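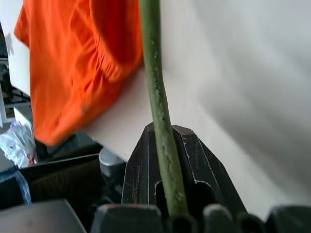
Reading time: 2 minutes

Demonstration gathering is the part of robot learning in which a person guides a machine through a task so that its movements, and what its cameras record, can later be used to train a control system. Each complete run is called an episode. The Drudislow garment collection, a set of such episodes made with a two-armed robot, deals with one household job: putting light clothing on wire hangers.

Background

Work on the collection began in August under Glória Cordeiro, who had earlier studied the handling of rope and cable at Narel. Clothing was chosen as a subject that resists exact modelling. A garment has no fixed outline, and two attempts to lay it out in the same way will leave different folds. A programme written for one arrangement is of little use for the next, and a learning system therefore needs many varied examples of the same action.

The first plan called for 600 episodes, of which 100 were to be set aside for testing and never shown to the system during training.

Method

The garment is spread on a table and a hanger is brought to it. In work with shorts, the hanger may be held by one gripper while the other opens at the edge of the cloth. The operator decides which arm leads, and the written guidance asks only that both arms take part and that neither should pull the fabric tight.

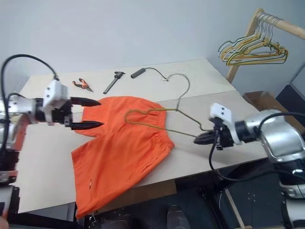
Operators are encouraged to vary the starting position of the garment between episodes, including positions in which part of it reaches over the front of the table. Unrelated items on the worktop may remain in place. Joana Serrano, who wrote the guidance, argued that a system trained only on a bare surface would learn to depend on it.

Recording takes in a general view of the table together with close views from the grippers. The general view gives the position of the arms in relation to the garment. The close views give the details needed for grasping, such as the run of a waistband or the nearness of a wire to the fingers. All views in an episode share one clock, and an episode in which they drift apart is withdrawn.

Close views have a known weakness. A hanger wire passing near the lens may be blurred and may hide part of the cloth behind it. Such episodes are kept, as the trained system will meet the same difficulty in use.

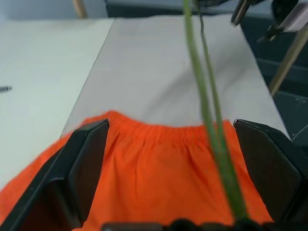
Review and labelling

Every episode is watched in full by a reviewer other than its operator. The reviewer marks the start and end of each stage (approach, grasp, insertion, lift) and records whether the task was completed. Unsuccessful attempts are labelled as such and stored separately. In the first round of review, 67 episodes were returned for fresh labels, mostly over the point at which a grasp should be said to begin, and 13 were withdrawn.

The label scheme was adapted from Caldeira, an older collection concerned with folding towels. Its stage names were kept where possible so that the two sets could be used together.

Limitations

The collection covers a narrow range of garments and hangers, and results obtained with it should not be taken to apply to shirts or heavy coats. Operators also differ in habit. Some close the gripper early and correct afterwards, while others wait until it is fully in line, and a system trained on both may hesitate between them. A companion set, Prunow, records the removal of clothing from hangers and uses the same file layout.

This article was last revised on 10 Nov 2021.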